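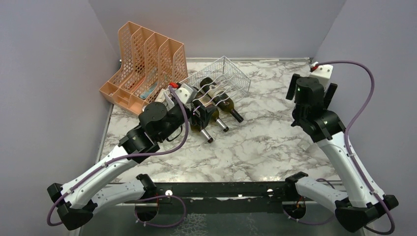
Abb. 4: Stehsammler mit vier Fächern, hinten links auf der Arbeitsfläche

4.2 Klimasensor Parnilell aufstellen und anmelden

Der Sensor misst Temperatur und Luftfeuchte in Vorratsräumen, Kellern und Arbeitszimmern. Zum Anmelden muss die Basisstation Pareck eingeschaltet sein.

1. Batteriefach auf der Rückseite öffnen und zwei Batterien Typ AAA einlegen. Auf die Polung achten.
2. Taste SET gedrückt halten, bis die Anzeige blinkt.
3. An der Basisstation „Neuer Sensor“ wählen. Die Anmeldung dauert fast 25 Sekunden.
4. Einen Raumnamen vergeben und mit OK bestätigen.

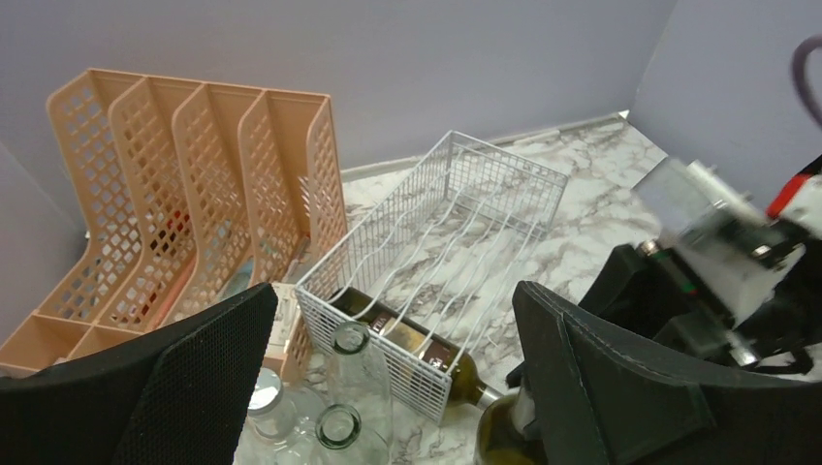
5. Sensor auf eine ebene Fläche stellen oder mit der beiliegenden Schraube an der Wand befestigen. Die Lüftungsschlitze müssen frei bleiben.
6. Zwei Stunden warten und den ersten Messwert ablesen.

Hinweis: Zwischen Sensor und Basisstation sollten höchstens zwei Wände liegen. Stahlbetondecken und Metallregale verringern die Reichweite deutlich.

VORSICHT
Keine Akkus verwenden. Alte und neue Batterien nicht mischen. Sensor nicht in Wasser tauchen.

Grenzwerte einstellen

Ab Werk meldet die Basisstation eine Temperatur über 18 °C als zu hoch. Für Wohnräume ist dieser Wert zu niedrig, dort empfiehlt sich eine Einstellung von 25 °C. Der Grenzwert lässt sich für jeden Sensor getrennt im Menü „Alarm“ ändern.
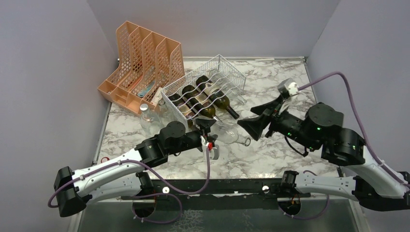
Nach dem Speichern überträgt die Basisstation den neuen Wert beim nächsten Funkkontakt. Bis dahin gilt die alte Einstellung. Wird der Alarmton nicht gewünscht, im selben Menü „Nur Anzeige“ wählen. Messwerte werden auch bei stummem Alarm weiter aufgezeichnet.

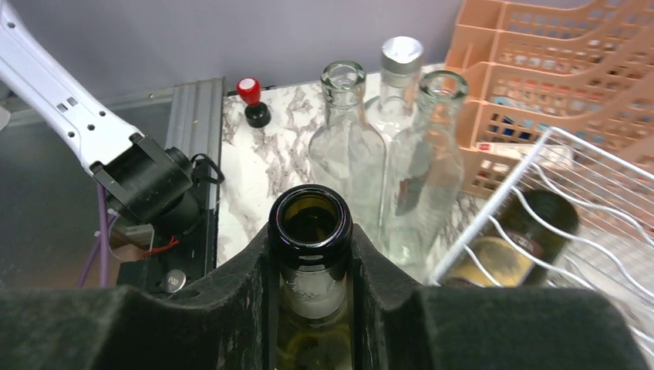
Was bedeutet die Anzeige „--“ anstelle der Temperatur?
Der Sensor hat keine Verbindung zur Basisstation. Abstand verringern, Batterien prüfen und die Schritte 2 und 3 wiederholen.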